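Stability Loss in the Grounding of the Ferry Hamdan
Student project report, December 2022

1. Background

The passenger ferry Hamdan grounded on the Gunance shoal in July while on passage to Vasturier. The vessel was certified for 207 persons. The inquiry summary records 48 injured and no deaths. This project examines why the ferry took a heavy list after refloating, when the hull damage was confined to one compartment.
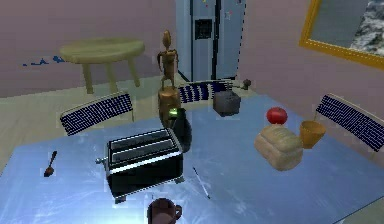 Why did the ferry list after it floated free?

Water had entered the void space on the port side, and the cross-flooding valve was shut. The weight stayed on one side of the hull, and the free surface reduced the righting lever further.

2. Method

We rebuilt the hull form from the published lines plan and ran 1,000 load cases in a spreadsheet model. Draft, cargo position and flooded volume were varied. Wind heel was left out. Passenger movement was treated as a fixed moment to port.
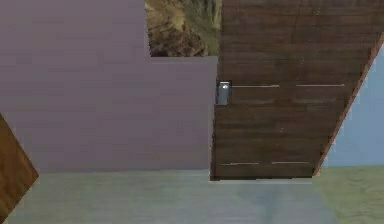
Eusebio Apaza objected at the review that a fixed moment understates the effect of people crossing the deck, and asked for the worst cases to be rerun with the moment growing as the list increased.

3. Results

With the valve open, the list stayed under nine degrees in every case. With it shut, the deck edge reached the water in the heaviest load cases. The rerun gave the same ranking of cases, with larger angles throughout. Valve position had more effect than cargo position. Tables are in Appendix B.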